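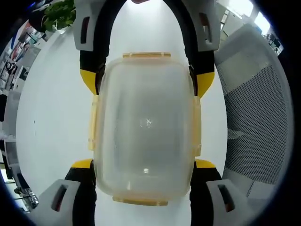 邻居之间送吃的,我一直觉得是件好事,而且是件应该多做的好事,最近却发现持这种看法的人越来越少了。上个月楼里的群又为这个吵了一架,起因是有人抱怨“收了别人的菜很有负担”,底下跟了一长串赞同。我看了半天没插嘴,洗完碗坐下来越想越不服气,干脆写一篇。先说清楚我讲的是哪种送法:不带包装,不带蝴蝶结,没有卡片,就是家里多做了一点,随手找个塑料保鲜盒装上,长方形,圆角,四边各一个卡扣,盒身雾蒙蒙的,边上带点黄,咔咔咔咔四下扣好,下楼敲门。整件事的分量也就那么重。可是在群里那些人的描述里,这么个盒子简直像一张法院传票。

我住的这栋楼在Arboleda,一共176户,说大不大,说小也不小。刚搬来的时候我谁也不认识,电梯里大家都看手机,或者看楼层数字,好像那个数字会突然变成别的什么似的。头半年我只跟一个人说过完整的句子,就是楼下的Maribel Puma,说的内容是“您家是不是也停水了”。她说是,然后隔了一天,她敲我的门,端来一盒炖豆子。我当时愣在门口,穿着一双不成对的拖鞋,脑子里转的全是:她为什么给我这个?我该不该给她钱?我是不是得请她进来坐?屋里那么乱!

你看,我当年也是那种“有负担”的人,所以我不是站着说话不腰疼。那盒豆子我吃了两顿,非常好吃,里头有一种我到现在也没搞明白是什么的香料(问过她三次,她每次说的名字都不一样,我怀疑她自己也记不准)。吃完以后盒子洗干净放在灶台边上,放了快一个星期。我每天从它旁边过,每天都想着要还,又觉得空着还回去太难看。我妈从小就教我,人家的碗不能空着回去。小时候我家隔壁送来一碗饺子,还碗的时候里头至少得搁几个鸡蛋,实在什么都没有,也得抓一把花生。我妈管这叫“压碗”。有一回家里确实翻不出东西了,她让我在碗里放了四块水果糖,是我过年攒下来的,我心疼得一路走一路数。

后来我给Maribel还盒子,装的是葱油饼。饼烙得不怎么样,有一张还糊了边,我把糊的那张压在最底下,心想她吃到那儿的时候对我的印象应该已经定了。她收下以后什么也没评价,过了半个月又来敲门,这回是一块玉米糕。就这么来来回回,好几年了。

群里反对的人,道理其实讲得挺顺的,我尽量公平地转述一下。

第一种说法是,你送我东西,我就欠了你人情,欠了就得还,还轻了失礼,还重了肉疼,我本来清清静静过日子,凭空多了一笔账。说这话的是Alfie Bickerstaff,住九楼,人不坏,垃圾分类分得比谁都仔细。他在群里写得很长,分了段,末尾还建议大家送东西之前先私信征求同意。这条消息下面的大拇指我看了一眼,挺多的。

第二种说法跟卫生和忌口有关。谁知道你家厨房什么样?谁知道里面放没放坚果?这个我没话说,这个是对的,忌口的事开口问一句就好,过敏更是要问。我自己后来都会在门口报一遍里头有什么,像饭馆跑堂的一样,挺好玩的。

第三种说法最时髦,叫“边界感”。我一看到这三个字就有点坐不住。我不反对边界,谁半夜来敲我的门借螺丝刀我也会生气。可是这几年“边界感”好像成了一把万能锁,什么都能往外锁。同事多问一句你周末干嘛了,没有边界感。亲戚在饭桌上给你夹一筷子菜,没有边界感(好吧,这一条我也有点同意,尤其是用自己筷子夹的)。邻居端一盒饺子上来,也没有边界感。那到底还有什么事是在边界里面的呢?点赞吗?

我想认真聊聊第一种,因为我觉得Alfie说中了一个真东西,只是他的结论我不同意。收了人家的菜会惦记着还,这种惦记确实存在,我到现在也有。问题在于,他把这当成一种毛病,一种副作用,恨不得吃片药把它压下去。我倒觉得这点惦记正是好处所在。你想啊,一栋楼里住着一百多户人家,平时大家靠什么连着?水管,电线,还有物业费。物业换成Govance以后,公共费用每个月涨到了200块,群里倒是热闹了几天,那几天我认识的邻居比前两年都多,全是骂出来的交情。骂完也就散了。可是如果我灶台上放着你家一个盒子,我路过的时候就会想到你,会想这回装点什么好,会记得你不吃香菜,会留意你这两天好像没出门。人跟人之间要是一笔账都没有,两清了,那也就真的清了。

我知道有人要说,那为什么非得是吃的,你可以在群里聊天嘛。群里现在有210个人,比户数还多,有些人家两口子都进来了,还有搬走了没退的。群里聊天是什么样子,在楼群里待过的人都知道。早上是拼单,中午是谁家的车挡了道,晚上是楼上谁在拖椅子。偶尔有人发一张晚霞,三个人回玫瑰花,然后继续拖椅子。我在这个群里待了这么久,没有因为它多认识过一个活人。反倒是送菜,我认识了Rostam Abbasi,认识了住顶楼养了两只龟的那家,还认识了一个从来不在群里说话、做的酱菜却可以拿去卖钱的老太太。

说到Rostam,我得多讲几句。他是搞会计的,说话很慢,一句话中间能停下来想半天。有一年冬天,十二月吧,他得了很重的感冒,我是怎么知道的呢,是因为我的盒子在他那儿。平时他还盒子特别准时,三天之内必还,里头装着拌了藏红花的米饭,或者几块开心果做的甜点,码得整整齐齐,跟他做的账一样。那一回过了一个多星期都没动静。我嘴上跟我先生说“可能忙吧”,心里不踏实,还是去敲了门。他开门的时候披着毯子,声音哑得听不清。我回家煮了粥,加了姜丝,又给他端过去。他后来跟我说,那几天他手机里收到了很多条消息,都是商场打折的。

我不想把这件事讲得太感人,感冒嘛,不送粥他也会好的。我只是想说,一个没按时回来的盒子也是一种消息,而且比很多消息都准。

再说还礼轻重的问题。我发现那些觉得负担重的人,往往是把家常送菜跟正经送礼弄混了。正经送礼是要掂量的,什么价位,什么牌子,对方上回送了什么,我妈有个小本子专门记这些,谁家结婚随了多少,翻开来密密麻麻。那种账我也怕。可是一盒炒饭怎么掂量?你给我一盒炖豆子,我还你一盒葱油饼,谁占便宜了?算不出来的。算不出来就对了,算不出来才能一直来回下去。要是哪天我俩把豆子和饼都折成钱,一分不差地结清,我估计她也就不会再来敲门了。

有一年大家都讲究起来,群里有人送东西开始用礼盒,从Diltton超市买的那种现成的点心,外面一层塑料纸,里面一层硬纸板,再里面一格一格。我收到过一次,确实有负担了!我拿着那个盒子在屋里转圈,想了一晚上该还什么,最后也去Diltton买了一盒差不多的。我俩等于隔空交换了两张小票。从那以后我跟那家反而客气起来,电梯里见了面点头的幅度都变大了。所以你要是问我送菜的规矩,头一条就是别讲究,越随便越好,盒子旧一点,菜家常一点,话少一点。别人接过去的时候手上轻,心里才轻。

盒子旧这一条我尤其想展开说说(我先生说我可以就这个问题讲一下午)。新盒子是很吓人的。新盒子递过去,对方第一反应是“这个要还吗”,第二反应是“我可别给人弄花了”。旧盒子就没有这种威严。盖子跟盒身不是一套的,颜色对不上的,都好。我家橱柜里现在有多少盒子是我自己买的,我已经说不上来了,有几个我确定是Maribel的,可她非说是我的,推来推去几个月,最后归谁也没个定论。还有一个圆的,完全不知道是从哪家来的,我在群里问过一次,没人认。后来我就拿它装干辣椒了。真正的主人如果读到这里,来敲门就行,辣椒也归你。

也有人会说,现在谁还做饭啊,下班到家八点了,点个外卖算了。这个我不争。我也点外卖,上星期点了三顿,其中一顿还特别难吃。送菜这件事确实需要有人在家里开火,而且得开得稍微大一点,做出多的来。我妈那一辈做饭就没有“一人份”这个概念,一锅下去,吃不完的都得有个去处。现在的菜谱动不动写“一人食”,连锅都有一人用的,小小的,像过家家。我买过一个,煮面汤会扑出来。我不是说一个人吃饭有什么不好,我单身的那几年吃得自在极了。只是量太准了以后,就没有“多出来的一点”了,没有那一点,门就没什么理由去敲。

有人想过用技术来解决这个问题,这我也得说两句。前年流行过一阵子叫Cernine的小程序,说是帮邻居之间分享多余的食物,你拍照上传,标上几份,别人在上面预约,然后约时间在楼下取。我好奇,用过。用了一回就不想用了。我放上去一份卤蛋,有个人约了,到楼下拿了就走,帽檐压得很低,回去给我打了个四星。四星!我的卤蛋!扣的那一星写着“偏咸”。我在沙发上气得坐起来又躺下。Maribel也觉得我的卤蛋咸,我知道,她每次都把蛋切开拌在米饭里,可她从来没给我打过分。她会在下一次来的时候说,你那个蛋啊,配粥好。这两种说法都在讲同一个意思,咸了,可是一个我愿意听,另一个我到现在都记仇。

其实Cernine那套东西挑不出什么大毛病,公平,省事,不浪费,两边都不欠谁的。Alfie当时是很拥护的,还在群里发过使用指南。它把我喜欢的部分全去掉了,剩下的部分效率很高。

我再老实交代一下,送菜也有尴尬的时候。有一回我给七楼的Heriberto Pacheco端了一盒红烧肉,过了很久才知道人家好几年不吃肉了。他没好意思说,端给他弟弟吃了。我知道以后脸烧了一天。还有一回我兴冲冲去敲一家新搬来的门,人家隔着门说不用了谢谢,我连盖子都没来得及打开,站在走廊里,声控灯还灭了。那个黑暗我印象很深。回家以后我先生问怎么又端回来了,我说人家吃过了,然后我俩就着电视把那盒东西吃掉了。就这样,也没有怎么样。被拒绝一盒菜,损失是零,还多一顿夜宵。后来那家人在楼道里碰见我,主动跟我打招呼,说那天刚搬完家,累得不想见人。到现在他们也没收过我的东西,我也不再去敲,见面聊几句天气,挺好的。不想收的人当然可以不收,说一声“不用了谢谢”,声音不大不小,这就是边界了,一句话的事,用不着在群里定规矩。

所以当群里有人提议,往后送东西统一放在门卫那里登记,再由收件人自愿领取的时候,我真的有点急了。提议的是Jairo Alvarado,我猜他是好心,他干什么都喜欢有个表格,连楼下的自行车他都编过号。可是你想想那个画面,一盒热汤圆放在门卫室的架子上,贴着标签,写着房号、日期、内容物,旁边是一排快递。等我下班去领,汤圆已经粘成一个大汤圆了。送菜的意思有一大半在门口那半分钟里,门打开,屋里有电视声,有人喊“谁呀”,你说“我,楼上的”,递过去,说一句趁热,转身就走。那半分钟拿去登记了,剩下的就是食物配送,我还不如点外卖呢,外卖至少不用我洗盒子。

这个提议后来没有下文,大概是因为门卫不愿意。门卫大哥说他那屋没冰箱。我头一回觉得没冰箱是件好事,第二天给他送了一盒炒米粉。

我有时候也想,我是不是在怀念一个不怎么存在的东西。小时候住的院子,大人之间也吵架,为了晾衣绳能吵到不说话,我妈跟隔壁那个送饺子的阿姨就有大半年没来往。可是中秋那天,那边还是端了一碗毛豆过来,两个人在门口谁也不看谁,一个说“给孩子吃的”,一个说“哦,放那儿吧”。第二天我妈让我去还碗,里头压了两个石榴。之后她们又说话了,晾衣绳的事再没人提过,绳子到底归谁我也不知道。你让她俩坐下来好好谈谈、把矛盾讲开,她们一辈子都做不到,她们那代人不会这个。她们只会端碗。说实在的我也不太会讲开,我跟我先生吵完架,通常是有一个人先去切水果。

我写这些没有要劝谁的意思,好吧,有一点。如果你住在楼里,对门是谁你不知道,哪天炖汤炖多了,试一次。别挑太贵的菜,别用新盒子,头一回别做太辣的,先问人家忌不忌口。门开了就把东西递过去,别进屋,别解释太多。人家不要就端回来自己喝。人家要了,你就别再惦记那个盒子了,它可能明天回来,可能下个月回来,也可能从此在别人家装了辣椒。

Alfie要是看到这篇,估计又要在群里写长消息。我倒是挺想跟他当面聊聊的,我俩做了好几年邻居,除了在电梯里说过“九楼是吧,我帮你按”,别的什么都没讲过。星期五我打算包荠菜馄饨,皮买多了。按他的规矩,我刚才先发了私信征求同意,问他吃不吃虾皮,他回得很快,说吃的,然后隔了一会儿又补了一条,问盒子要不要还。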